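Clerville library hours extended for June

May 19, 2019

The Clerville branch library will open until 9 pm throughout June to give students more study time before final exams. The Sequeira Room has 19 desks, and bookings are now open. The Erkbridge branch will keep its usual hours. 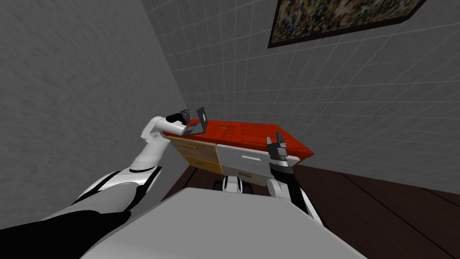
Library Services, Hisomel Regional Council

Members may borrow up to 400 pages of printing credit at either branch. Overdue fines are unchanged.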